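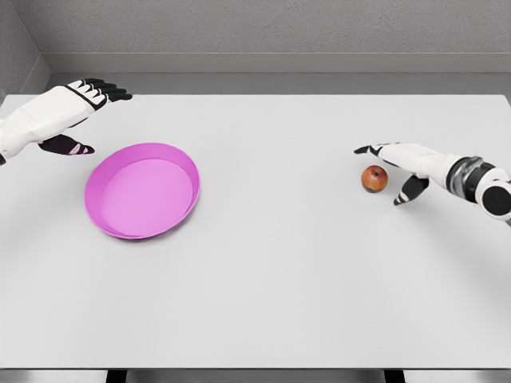 흰색 테이블 위에 놓인 분홍색 그릇과 사과. 컴퓨터 렌더링 이미지.

트룰텍스(Trultex), 지구력 종목용 땀 분석 패치 ‘스토르크스카(Storkska)’ 5월 국내 출시
훈련 중 땀 배출량과 나트륨 손실량 측정, 팀용 관리 프로그램 ‘트로니아(Tronia)’ 함께 공급

스포츠 웨어러블 기업 트룰텍스는 운동 중 땀 배출량과 나트륨 손실량을 측정하는 부착형 센서 스토르크스카를 5월 국내에 출시한다고 밝혔다. 장거리 달리기, 사이클, 철인3종, 조정 등 지구력 종목 선수와 동호인, 실업팀과 학교 운동부가 주요 대상이다.

스토르크스카는 팔뚝 안쪽에 붙이는 일회용 패치와 여기에 끼워 쓰는 재사용 송신기로 구성된다. 패치 안의 미세 유로를 따라 땀이 이동하면 송신기가 이동량과 전해질 농도를 읽어 스마트폰이나 호환 스포츠 시계로 보낸다. 첫 측정값은 땀이 유로를 채운 뒤 표시되며, 이후 3분 간격으로 갱신된다. 송신기 무게는 11그램이고 한 번 충전하면 10시간 연속으로 사용할 수 있다.

사용자는 훈련 전 앱에 체중과 종목, 예상 운동 시간을 입력한다. 운동 중에는 누적 수분 손실량과 나트륨 손실량이 화면에 표시되고, 미리 정해 둔 기준을 넘으면 진동으로 알림이 온다. 훈련이 끝나면 기온과 습도, 운동 강도별 기록이 저장되어 비슷한 조건의 이전 훈련과 비교할 수 있다. 통신이 끊긴 구간의 기록은 송신기에 임시 저장되었다가 다시 연결될 때 전송된다.

트룰텍스의 제품 개발을 총괄하는 아스마 사미르(Asmaa Samir)는 “같은 코스를 같은 속도로 달려도 선수마다 잃는 수분과 나트륨의 양이 크게 다르다”며 “지금까지는 훈련 전후 체중을 재서 수분 손실을 추정하는 경우가 많았고, 나트륨은 실험실에 가야 확인할 수 있었다. 평소 훈련장에서 두 값을 함께 기록할 수 있게 하는 것이 개발 목표였다”고 말했다.

개발 과정에서는 사이클팀 엘 파시(El Fassi)가 현장 시험에 참여했다. 엘 파시 선수들은 두 차례의 합숙 훈련 동안 시제품을 착용하고 도로 주행과 실내 롤러 훈련을 진행했다. 첫 합숙에서는 장시간 주행 시 패치 가장자리가 들뜨는 문제가 보고되어 접착면의 형태와 소재를 변경했다. 두 번째 합숙에서는 변경된 패치를 사용했으며, 이때 나온 의견에 따라 장갑을 낀 상태에서도 송신기를 분리할 수 있도록 옆면에 홈을 추가했다. 출시 제품에는 이 두 가지 변경 사항이 모두 반영됐다.

엘 파시의 퍼포먼스 코치 루스 스태니포스(Ruth Staniforth)는 “합숙 초반에는 선수들에게 평소대로 마시게 하고 기록만 모았다. 그다음 개인별 기록을 보면서 물통에 넣는 전해질 양을 조정했다”며 “더운 날과 서늘한 날의 차이를 선수 본인이 숫자로 볼 수 있어서 보급 계획을 설명하기가 쉬워졌다”고 말했다. 이어 “센서 값만으로 섭취량을 정하지는 않는다. 체중과 소변 색, 선수가 느끼는 상태를 같이 확인한다”고 덧붙였다.

팀 단위 사용자를 위한 웹 기반 관리 프로그램 트로니아도 같은 시기에 제공된다. 지도자는 트로니아에서 소속 선수의 기록을 한 화면으로 확인하고, 훈련별 메모를 남기거나 개인별 알림 기준을 설정할 수 있다. 기록은 표 형식 파일로 내려받을 수 있다. 선수 개인의 동의가 있어야 지도자 계정에 기록이 공유되며, 동의는 앱에서 언제든지 철회할 수 있다. 팀을 옮긴 선수의 기록은 본인 계정에 남고 이전 소속팀에서는 더 이상 열람할 수 없다.

제품은 개인용과 팀용 두 가지로 판매된다. 개인용에는 송신기와 충전 크래들, 패치 10매가 들어 있다. 팀용은 인원에 맞춰 송신기와 패치 수량을 정하며, 트로니아 이용권과 초기 사용 교육이 포함된다. 패치는 별도로 추가 구매할 수 있다. 송신기의 무상 보증 기간은 2년이다. 가격은 출시일에 공식 판매 페이지를 통해 공개된다.

앱은 한국어와 영어를 지원한다. 수영 등 물속에서 하는 종목에서는 정확한 측정이 어려워 사용이 권장되지 않는다. 선크림이나 로션을 바른 부위에도 패치를 붙이지 않아야 한다. 스토르크스카는 훈련 관리용 제품으로 질병의 진단이나 치료에 사용할 수 없으며, 심혈관 또는 신장 질환이 있는 사용자는 사용 전 의사와 상담해야 한다.

트룰텍스는 출시에 앞서 실업팀과 대학 운동부를 대상으로 체험 신청을 받는다. 선정된 팀에는 송신기와 패치를 3주간 무상으로 대여하고, 대여 기간이 끝나면 선수별 측정 기록을 정리한 보고서를 제공한다. 신청 팀은 종목과 선수 인원, 주간 훈련 일정을 신청서에 기재해야 한다. 세부 일정과 신청 양식은 트룰텍스 홈페이지 공지사항에 게시된다.

트룰텍스 소개
트룰텍스는 지구력 종목 선수를 위한 착용형 센서와 훈련 기록 소프트웨어를 개발하는 기업이다. 프로팀과 실업팀, 체육계열 대학 연구실에 측정 장비를 공급하고 있다.

보도자료 문의
트룰텍스 홍보팀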